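Household storage > Sorting bulk groceries and paper goods

Macedo
Aug 14, 2022
I have one closet, 20 inches deep, and too many boxes. Everything is out on the blue and white cloth for sorting. I want the tissues, the milk and the small stuff in separate places. Do I keep the big carton or flatten it? 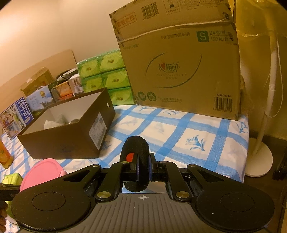

Shoebox in front, green tissue packs and the big carton behind it

Lisa927
Flatten it. A carton that size eats half a closet, and tissue packs stack fine on a shelf without it.

Idcombe
Disagree. Tissues are light and the packs slide. Leave them in the carton, put it on the top shelf and open one side. I've kept mine that way since March.

Lisa927
And then you need a step stool every time you run out. No thanks.

Macedo
No stool here, so that matters. Second one has more of the food side of it.

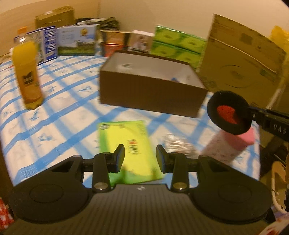 Juice on the left, open brown box in the middle, cartons along the wall

Paweena Wannasri
I'd keep food and paper apart — juice leaks. Use the open brown box for small items and keep the drinks low.

Idcombe
Agree on the drinks. Still say keep the big carton.

Macedo
OK. Drinks on the floor of the closet, paper up high. I'll measure the carton tonight before I cut anything.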